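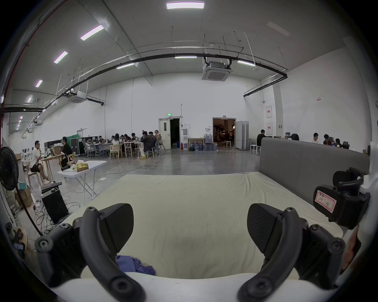
A comment came in on the last version of this checklist, asking why a room with a mattress in it gets the same electrical section as the offices. It gets the same section because it has the same cords. The section stays, and the wording under item 3 has been made shorter.

ROOM SAFETY CHECKLIST WITH COMMENTS
Clastent, Olavport building, Room 2
Period: February
Marks used: OK / FIX / WATCH

FLOOR AND WALKWAYS

1. Path from door to desk clear, at least 80 cm wide
WATCH. Wide enough at the time of the walk-through, but the folding table sets the limit. Its legs splay out past what you expect when you are carrying something. Move it toward the mattress if more chairs come in.

2. Cables off the floor or gathered
FIX. Cables are spread in a tangle around the computer tower. Bundle them and run them along the wall. Do not tape them down across the walking side, the tape lifts and then you have two problems.

3. Power strip not overloaded
OK. Added load on the strip is under the 400 watts we allow for this room. No heater or kettle on it, now or later.

4. Boxes stacked safely
WATCH. Cardboard boxes lean against the wall with a small teal box on top. Heaviest at the bottom, please. If any box is waiting to be thrown out, flatten it and take it down.

FAN AND COMPUTER

5. Fan stands level, grille in place
FIX. The black pedestal fan is too close to the computer and its cables. Give it its own patch of floor. Check the grille clips by hand and tighten the pole collar while you are there.

6. Nothing stored on top of the computer tower
FIX. Keyboard is lying on it. Put it on the desk or in a drawer. Small thing, but it was on the last list too.

FURNITURE

7. Folding table locked open
OK. Both braces were pushed and held. It is for light things – the tissue box is fine, a printer is not.

8. Headboard steady
OK. Gray padded headboard, pushed at both top corners, no movement. Check again if the mattress gets shifted.

9. Desk and chairs sound
OK. Wooden desk in use during the visit, two people seated at it. Chairs were turned over afterward and the joints checked. Keep bags and laptops back from the desk edge.

LINENS AND CLOTHING

10. Garments checked before folding
WATCH. Lay each piece out flat and open. Go over the collar, cuffs, seams and hem, then feel for pins and anything left in a pocket. Phones and small tools should be moved well away from the cloth first. They get folded in, and then somebody drops the pile.
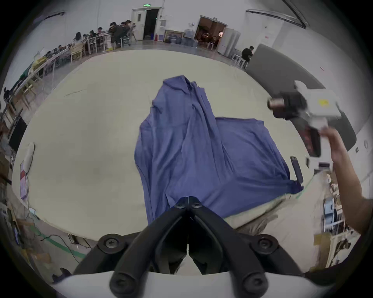

Item 10: Blue long-sleeved shirt, laid out, creases still in it.

Comments on item 10: the right side has been pulled out flat and the left still hangs in folds, so both sides need to be open before this one gets a mark. The collar is bunched up as well. Smooth it down and look underneath.

11. Cloth kept off the fan and the power strip
OK. Nothing draped on either one. Same rule for towels.

12. Covers lie flat, no loose corners at walking height
WATCH. Tuck in any corner that has ridden up.

FOLLOW-UP

Items 2, 5 and 6 to be fixed before the next walk-through. Allow 60 minutes for all three if the tower has to be unplugged.

Cable ties and wall clips are on the Tamiru order – ask at the front desk for the box.

Item 4 carries over to the next sheet whatever its mark is then.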